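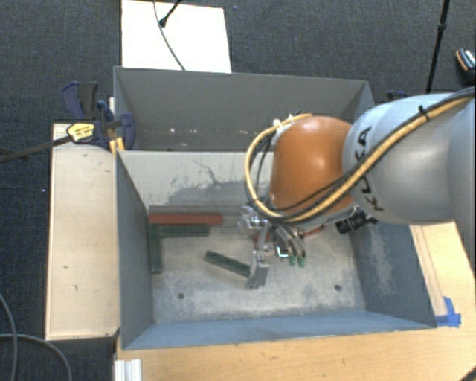 KUKA arm over a metal bin, gripper down.

Battery charge limits on the Skimora, after two winters

27 July 2026

I set the charge limit on my Skimora handset to 80 per cent the day I bought it and have left it there. The maker, Kelletti, hides the setting three menus down under Power, then Battery, then Longevity. The default is off.

Reda Metwally asked in the comments on my last post whether it makes any measurable difference. My data is one phone, so treat it accordingly. I log full-cycle capacity with Tawfik, which reads the fuel gauge and writes a CSV. It needs a run from the limit down to 20 per cent without interruption, screen on at fixed brightness, radios off. I do this every October and again whenever I remember.

The gauge drifts if the phone never sees a full charge. Mine was reading high until I took the limit off overnight, charged to full, drained it to shutdown and charged it again. After recalibration the reported capacity dropped by 2 per cent, and the readings have been consistent from then on. Anyone comparing logs should recalibrate first, or the numbers are mostly gauge error.

Temperature matters more than I allowed for. The phone sat in a dash cradle for most of January, charging, with the sun on it. The steepest fall in the log comes straight after that month. I have moved the cradle to the vent.

Ghizlane Nasr runs the same model with no limit and a wireless pad, and has offered her log. Her cycle count is higher than mine, so I will normalise before plotting anything.

Two faults to note. The limit resets to off after a major system update, with no notification. Also, the Diment travel charger I use negotiates a lower rate when the limit is on, for reasons I have not traced. A 2000 mAh power bank from the same maker does not do this.

CSV files are on the downloads page. Column four is in milliamp hours, column five in degrees Celsius.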